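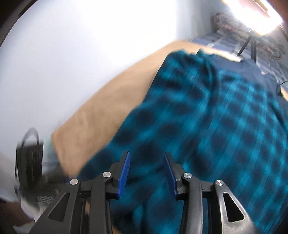 Cotton tea towels no longer absorb water after washing

Posted in Laundry and Fabric Care by Onyekachi Bashir, 28 August 2021

I have a set of checked cotton tea towels, bought in February. They dried dishes well for the first few months. Now water beads on the surface and smears across the plates. I wash them at 40 with a liquid detergent and fabric softener, full drum, spin at 800. Hard water area. They go in with the bath towels. Is the cotton worn out, or is this a coating that can be removed? The label says 100% cotton, no finish mentioned.

2 replies

Kayode Olatunji
It is the softener. Softener leaves a fatty layer on the fibres, and that layer repels water. Hard water makes it worse by leaving mineral deposits and undissolved detergent behind.

Stop using softener on anything meant to absorb. Then wash the towels on their own at 60, drum half full, with the powder dose given on the box for hard water. Add washing soda if you have it – 68 g is what I use, no need to be exact. Run a second cycle at 60 with no detergent. If you see suds in the second cycle, there was residue left and it is worth repeating. Check the label allows 60 first, and expect some colour loss on dark checks.

To test, lay a dry towel flat and put one drop of water on it. It should soak in within 6 seconds. If it sits there as a bead, wash again.

Tumble drying is fine but leave out the dryer sheets, which deposit much the same stuff.

Skitness88
vinegar in the softener drawer works for me. Never in the same wash as bleach though. Mine are linen so maybe different

Onyekachi Bashir
Thanks. Label allows 60. First wash produced a lot of foam on the rinse, so I will run it again without detergent and redo the drop test.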